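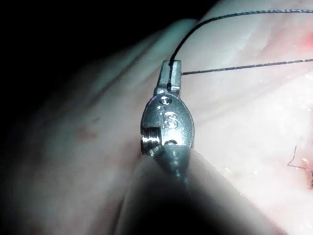

Page last updated: 25 Apr 2024

Toltus issues field safety correction for Tastero needle drivers following grip release fault

Toltus has begun a field safety correction covering 1,886 needle drivers supplied for use with the Tastero robotic surgical system. The correction follows an investigation into unintended reduction of jaw grip force during suturing. Hospitals and training centres holding affected instruments should stop using them for knot tying until the inspection set out in this release has been completed.

No patient injury has been reported. The fault was identified at the Mabaso training centre during a suturing course, when a needle driver released a braided thread while the second throw of a knot was being tightened. The operator's console continued to show the jaws as closed and at full grip. The instrument was withdrawn and exchanged under the standard procedure, and the exercise was completed with a replacement.

Mabaso retained the instrument and its use log and notified Toltus. A review of complaint records then found three earlier reports of thread slipping in the jaws. Each had been closed as a handling matter. Toltus has reopened all three and now considers them consistent with the same fault.

Nature of the fault

The jaws of the needle driver are closed by a pair of drive cables which pass over pulleys in the instrument wrist. In affected units, one cable can seat on the shoulder of its pulley groove when the wrist is held near the limit of its travel and grip is applied at the same time. The cable then drops back into the groove when the wrist moves away from that limit. The slack produced is small, but it is enough to lower the force at the jaw faces below the value needed to hold a fine suture under tension.

Grip force on the Tastero system is calculated from motor torque at the instrument carriage. It is not measured at the jaw. A cable sitting on the shoulder of the groove loads the motor in much the same way as a cable that is correctly seated, and so no fault is raised at the console. The condition lasts from a fraction of a second to several seconds and leaves no visible mark on the outside of the instrument.

Testing was carried out at Toltus and repeated independently by the Kunis laboratory. Kunis cycled 24 instruments through a fixed sequence of grasp, rotate and pull movements with the wrist at its upper limit. The release was reproduced in five. All five had been assembled after October, when a revised pulley with a shallower groove was introduced into production. Instruments with the earlier pulley did not show the fault under the same conditions.

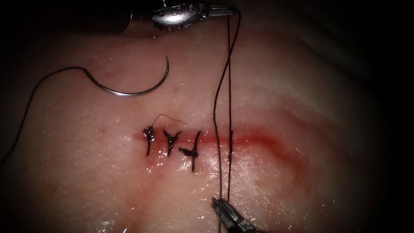 The risk is highest during instrument ties, where one driver holds the standing part of the thread while the other draws the loop down. Loss of grip on either side at this stage can leave a throw loose, and the knot may look sound until load is applied to the wound edges. Sudden release can also cause the opposite instrument to travel further than the operator intends. Driving the needle through tissue is less affected - the wrist is seldom near its limit during that movement, and the jaw is gripping a rigid object.

Toltus has assessed the likelihood of serious harm as low. An open or loose stitch would normally be seen and replaced during the procedure. The company accepts, however, that a knot tightened incompletely in an area with poor visibility might be missed.

Action required

Sites should check the lot number on the instrument housing against the list sent with the customer letter. Instruments that are not on the list can remain in use.

Listed instruments are to be quarantined and put through the bench check. The check takes 15 minutes per instrument and uses the grip gauge already supplied with each Tastero cart. The wrist is driven to its upper limit, the jaws are closed on the gauge, and the wrist is returned to centre while the reading is observed. Any fall in the reading during the return movement is a failure. The check must be done three times in each direction of roll.

Instruments that fail are to be returned to Toltus unopened and after normal reprocessing. Instruments that pass may be used for retraction and tissue handling, but not for suturing, until the pulley has been replaced. Sites with no unaffected needle drivers should contact Toltus for loan stock before booking further procedures that depend on them.

Corrective work

Replacement pulleys made to the earlier groove depth are in production. More than 40 sites have been sent customer letters, and exchange instruments will be shipped first to those performing surgery on patients, followed by training centres.

A software update is also in preparation. It will compare torque on the two drive cables during wrist movement and display a caution if the values separate while grip is commanded. The update is an additional safeguard and does not replace the pulley change.

"The design change in October was validated for wear and for cable life, but the test sequence did not combine full wrist travel with a sustained grip," said Gerardo Aquino, head of product safety at Toltus. "That combination has been added to the release test for every wristed instrument we make. We also should have linked the earlier complaints sooner, and the way they are screened has been changed."

Sites that have seen a thread or needle released without command are asked to report it, including cases where the operator put it down to technique at the time. Reports should give the lot number, the number of uses remaining and, where possible, the wrist position. Console logs should be exported before the system is next serviced, as servicing clears the motion record.

Customer letters, the lot list and the bench check procedure are available from Toltus customer support.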